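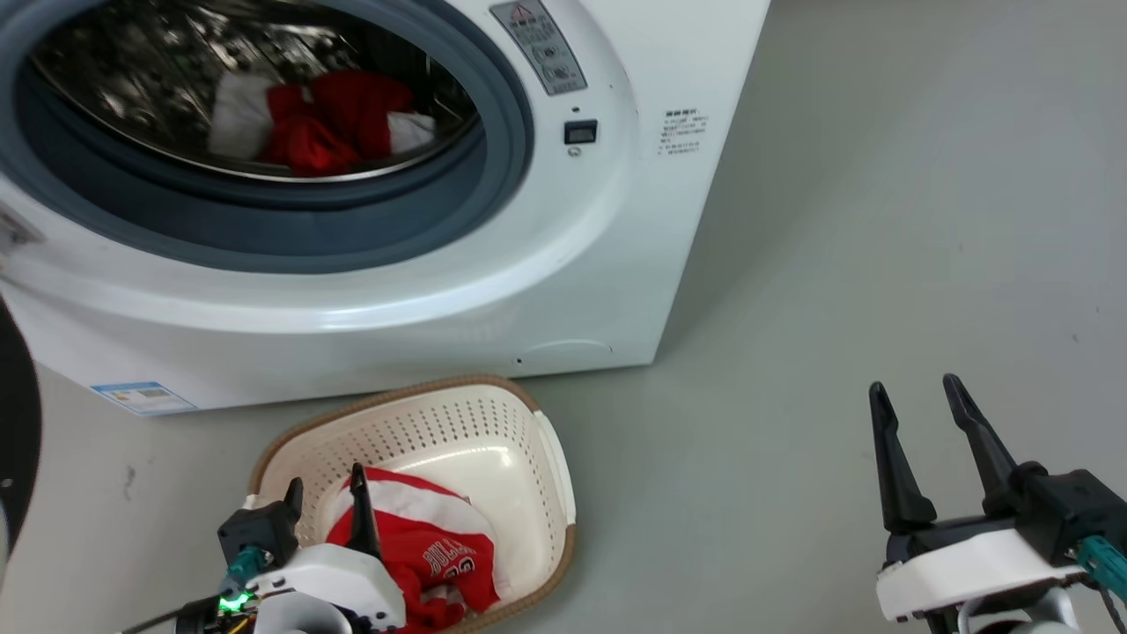 Contents Previous Next Parts List Index

Chapter 12
Moving Soft Things: A Two-Arm Laundry Build

By the Karnis Workshop Press editors – January
Last updated: January

The projects so far have dealt with hard objects. A block keeps its shape when a gripper closes on it, and a jar stands where it was put down. If the arm knew where the object was at the start of a move, it still knew at the end. Cloth breaks that habit. A shirt lifted by the sleeve has a different outline from the same shirt lifted by the collar, and it takes a third outline when it is dropped.

In this chapter you will set up two small arms in front of a front-loading washer and have them move clothes between the drum and a basket on the floor. The build can be done in a laundry room at home or in a corner of a shared workshop. The version described in these pages was put together at Limgate, a shared workshop with its own washer, and it uses the Davik arm kit from Chapter 9. The kit cost 699 for the pair when this edition was prepared. Readers who built the Minhas controller in Chapter 10 can use it without changes.

What you should already have

You need two working arms with two-finger grippers, one camera mounted high enough to look down on the work, and a controller that can drive both arms at once. Run the joint checks at the end of Chapter 9 before you start. A joint that is off by a small amount did not matter much when you were stacking blocks. It matters when the gripper has to pass through the door opening of a washer.

You also need a basket. A plastic one with smooth sides and small holes works well. Cloth slides down a smooth wall, while an open wicker weave tends to catch threads and finger tips. Choose a basket low enough that a gripper can reach the bottom with the wrist still clear of the rim.

Start with a few pieces of clothing in plain, strong colors. Red and white are easy to tell apart against a steel drum or a pale basket. A sports jersey is a good first item – the fabric is light, slippery enough to come free of other clothes, and does not mind being dropped many times. Leave socks, straps and anything with a drawstring for later.

Where the arms go

Put the basket directly in front of the washer. Set one arm to each side, with the bases far enough back that both grippers can reach the basket and at least one can reach into the drum. At Limgate the best spacing between the bases was 53 centimeters. Closer than that, the elbows met whenever both arms reached for the basket.

Check the swing of the washer door before you bolt anything down. Open it fully and move each arm by hand through its whole range. Then run the cables back and away from the basket, and tie them at every joint with some slack. A loose cable lying on the floor will sooner or later be picked up along with a sleeve.

The rubber gasket around the door opening needs care. It is soft and it grips. A finger that drags across it can stall the motor or pull the gasket out of its groove. Set a keep-out zone around the ring in your controller and make the arm enter near the center of the opening.

The washer stays unplugged for every exercise in this chapter. Nothing here calls for a wash cycle, and the clothes should be dry.

How the chapter is arranged

Section 12.1 covers a single pick from the basket with one arm. Section 12.2 adds the drum, and Section 12.3 brings in the second arm to hold the basket steady or take a garment in mid-air. Section 12.4 is a record sheet for 18 trial picks – fill it in as you go, including the failed ones. Keep the sheet, as Chapter 13 uses the same numbers.

12.1 A Single Pick

Place one garment in the basket and leave it as it falls. Do not fold it or spread it out. Open the gripper, bring it over the highest part of the cloth, and lower it until the finger tips press lightly into the fabric. Close slowly. Lift by the height of one hand and stop there before going on to the next step.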